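안녕하세요, 점심 기록 모임 '포식(Posik)'을 꾸리고 있는 사람입니다. 11월에 시작할 두 번째 기록에 함께할 분을 찾고 있어서 글을 올려요. 좀 길지만 궁금해하실 만한 건 다 적어 두려고 했으니 천천히 읽어 주세요!

## 뭘 하는 모임이냐면요

열여덟 날, 그러니까 18일 동안 점심을 먹고 나서 일기를 쓰는 모임이에요. 그런데 뭘 먹었는지보다 먹고 난 자리에 뭐가 남았는지를 씁니다. 컵, 포장지, 뚜껑, 소스 봉지, 냅킨, 나무젓가락 껍질 같은 것들요. 저는 작년에 혼자 시작했는데, 첫 주에는 정말 쓸 말이 없었어요. '김밥. 은박지. 끝.' 이런 식이었거든요. 그러다 둘째 주쯤 되니까 같은 김밥집인데 왜 어떤 날은 봉지를 두 겹으로 싸 주시는지, 회사 탕비실의 제 컵은 왜 늘 서랍 안쪽에 있는지 이런 게 궁금해지더라고요. 거기서부터 재미가 붙었습니다.

지난번 첫 모임 때는 다 합쳐서 일기가 66편 모였어요. 그걸 작은 책으로 묶어서 나눠 가졌는데, 지금도 가끔 꺼내 읽어요. 남의 점심이 이렇게 재미있을 일인가 싶고요 ㅎㅎ
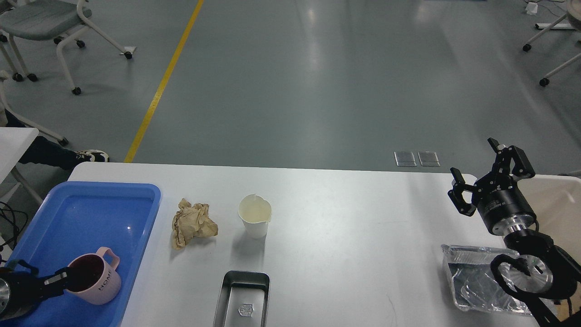

*분홍색 HOME 머그, 구겨진 갈색 종이, 입구가 살짝 찌그러진 종이컵.*

## 이런 분을 찾아요

- 평일 점심을 대체로 밖에서, 또는 직장이나 학교에서 드시는 분
- 약 300자 정도의 짧은 글을 꾸준히 써 볼 마음이 있는 분
- 남의 글을 읽고 한 줄이라도 답을 달아 줄 수 있는 분
- 한국어로 읽고 쓰기가 편한 분

환경 문제에 대해 잘 아실 필요는 전혀 없어요. 텀블러를 안 쓰셔도 되고, 배달을 자주 시켜 드셔도 됩니다. 오히려 그런 분이 꼭 계셨으면 좋겠어요. 지난번에는 다들 너무 모범생이라서(저 포함) 배달 용기 이야기가 거의 안 나왔거든요. 누가 무엇을 많이 버렸다고 혼내는 모임이 아니고, 점수를 매기거나 순위를 내는 일도 없습니다. 혹시 누가 댓글로 훈계를 시작하면 제가 조용히 쪽지를 보내요. 지난번에 한 번 보냈습니다.

글 솜씨도 보지 않아요. 맞춤법이 좀 틀려도 괜찮고, 어떤 날은 그림으로 대신해도 좋고요. 다만 사흘 넘게 소식이 없으면 제가 안부를 물을 거예요. 재촉이라고 생각하지 마시고 '오늘 점심 뭐 드셨어요?' 정도로 받아 주세요.

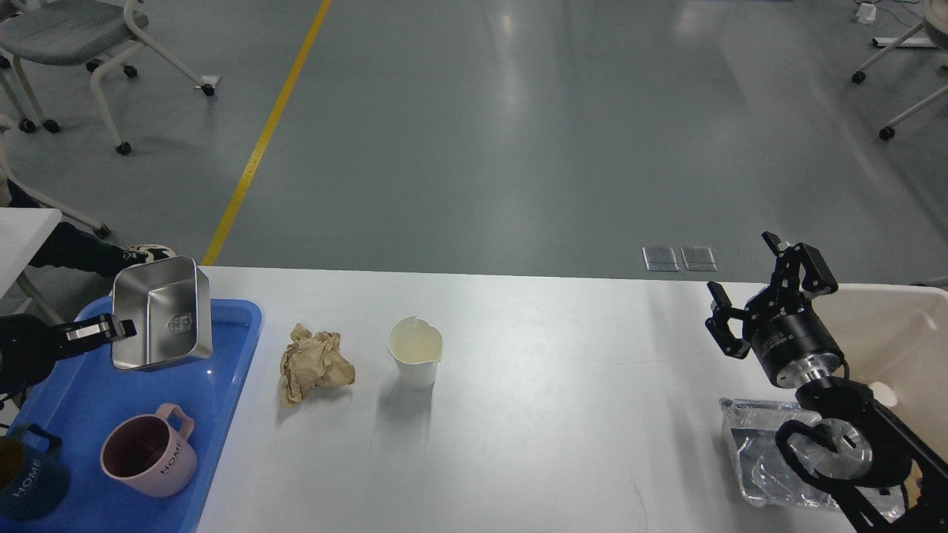

## 어떻게 진행되나요

시작하기 전에 한 번, 끝나고 한 번, 이렇게 두 번은 얼굴을 보고 만나요. 장소는 공유 작업실 '트룰레오(Truleo)' 2층이고 저녁 7시에 모입니다. 나머지는 전부 온라인이에요. 쓰신 글은 밤 12시 전까지 모임 게시판에 올려 주시면 되는데, 점심 바로 뒤에 휴대폰으로 후다닥 쓰시는 분이 제일 많았어요. 저는 꼭 자기 직전에 쓰는 편이라 매번 반성합니다.

첫 만남에서는 각자 자주 쓰는 그릇이나 컵을 하나씩 가져와서 소개하는 시간이 있어요. 비싼 것 말고요, 그냥 손이 제일 많이 가는 걸로! 저는 이가 나간 밥공기를 가져갈 생각이에요. 이어서 연습 삼아 그 자리에서 짧은 일기를 한 편 써 봅니다. 다 같이 조용히 15분쯤 쓰고 나서 읽고 싶은 사람만 읽어요. 안 읽고 싶으면 차만 드시면 돼요.

진행은 저와 스와보미르 크라예프스카(Sławomir Krajewska) 님이 같이 해요. 번역 일을 오래 하신 분인데, 모임의 책 편집도 맡아 주십니다. 한국어 원고를 저보다 훨씬 꼼꼼하게 보세요. 제가 쓴 모집글도 원래 이것보다 두 배는 길었는데 많이 잘려 나갔습니다… 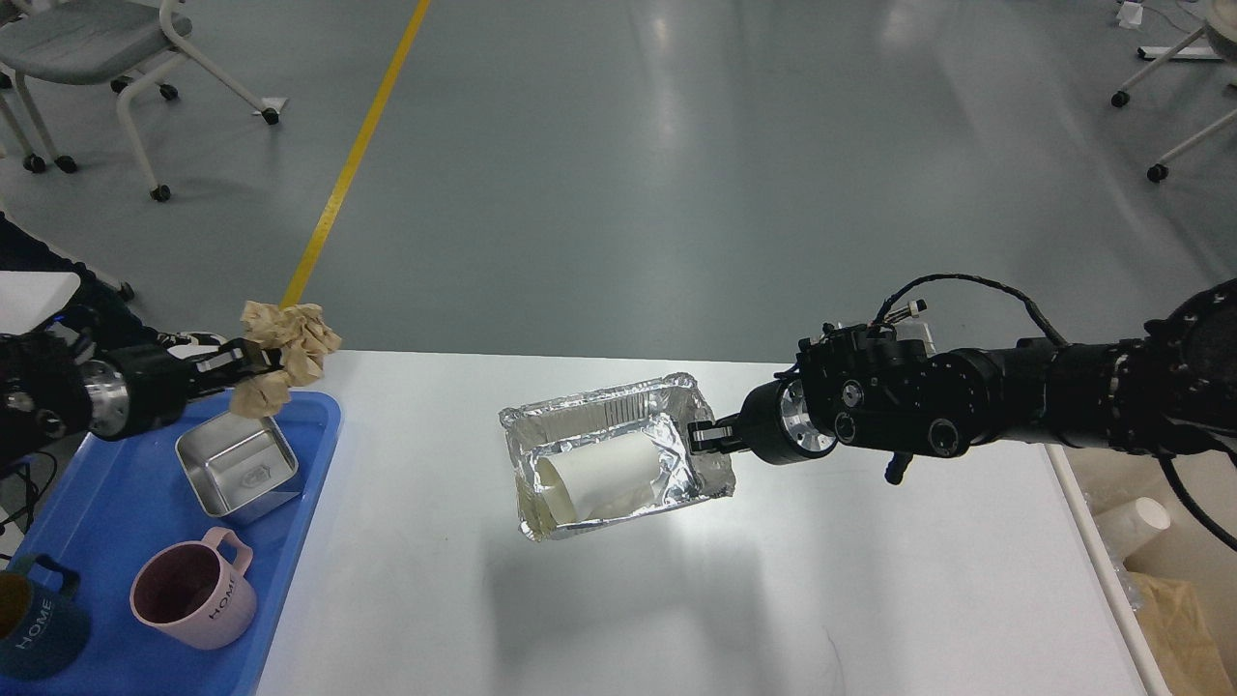

이번에는 주제를 따로 정한 날이 3번 있어요. 하루는 '컵', 하루는 '포장지', 하루는 '애매한 것'입니다. 앞의 둘은 설명이 필요 없을 것 같고, 마지막 날이 어렵죠. 한 번 쓰고 버리기에는 멀쩡한데 다시 쓰기에는 어딘가 망설여지는 물건을 쓰는 날이에요. 사진 속 은박 용기처럼 접힌 테두리가 울퉁불퉁하고 옆면이 자글자글한 것도 좋은 글감이 됩니다. 저희 엄마는 이런 걸 절대 안 버리고 싱크대 밑에 차곡차곡 넣어 두셨는데, 저는 독립하고 나서 그 자리에 뭘 둬야 할지 한참 몰랐어요. 이런 집안 이야기로 흘러가도 아주 환영입니다.

## 드리는 것과 부탁드리는 것

참가비는 없어요. 두 번의 만남에 드실 저녁과 차는 저희가 준비하고, 기록용 공책을 한 권씩 드립니다. 공책은 동네 문구점 '주미다노(Zumidano)'에서 골랐는데 종이가 도톰해서 만년필로 써도 잘 안 번져요. 모임이 끝나면 책도 한 권씩 가져가시고요. 채식하시거나 못 드시는 음식이 있으면 신청하실 때 꼭 알려 주세요.

부탁드릴 건 책에 글을 싣는 문제예요. 쓰신 글 중에서 본인이 고른 것만 싣고, 이름은 별명으로 바꿔도 됩니다. 회사 이름이나 식당 이름이 나오는 부분은 편집하면서 한 번 더 여쭤볼게요. 마음이 바뀌면 인쇄 넘기기 전까지는 언제든 빼 드려요. 직장 동료 이야기를 쓰실 때는 당사자가 읽어도 괜찮을지 한 번만 생각해 주시고요.

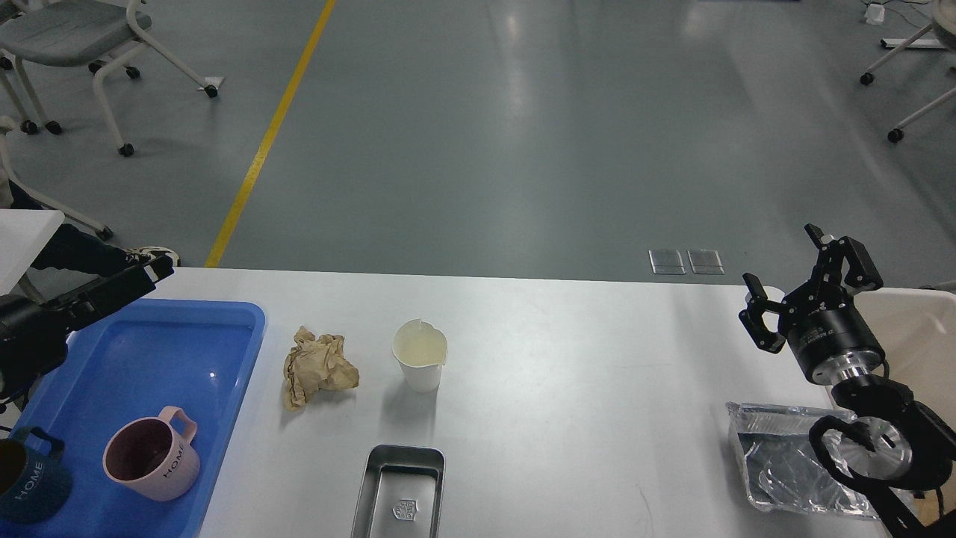

## 신청은 이렇게

모임 게시판의 신청란에 아래 내용을 적어 주세요. 길게 안 쓰셔도 됩니다.

1. 불리고 싶은 이름과 연락처
2. 점심을 주로 어디서 드시는지
3. 어제 점심 먹고 난 자리에 남은 것 (기억나는 만큼만!)
4. 못 드시는 음식

세 번째 항목이 제일 중요해요. 뽑기 위한 시험은 아니고, 서로 다른 점심을 드시는 분들이 골고루 모였으면 해서 여쭤보는 거예요. 도시락파만 잔뜩 오시면 제가 좀 고민을 하겠죠? 급식실에서 일하시는 분, 차에서 끼니를 해결하시는 분, 밤에 일해서 점심이 새벽인 분도 꼭 신청해 주세요. 시간대가 달라도 글 올리는 데는 아무 문제가 없습니다.

결과는 신청하신 모든 분께 문자로 알려 드릴게요. 이번에 함께하지 못하더라도 원하시면 책이 나올 때 따로 소식 드립니다. 2층까지 엘리베이터가 없어서 계단이 힘드신 분은 미리 말씀해 주시면 1층 카페 '체르빈스키(Czerwiński)'에 자리를 잡아 둘게요.

더 궁금한 게 있으면 게시판에 편하게 물어봐 주세요. 낮에는 답이 좀 늦고 저녁 8시 넘으면 금방 답합니다!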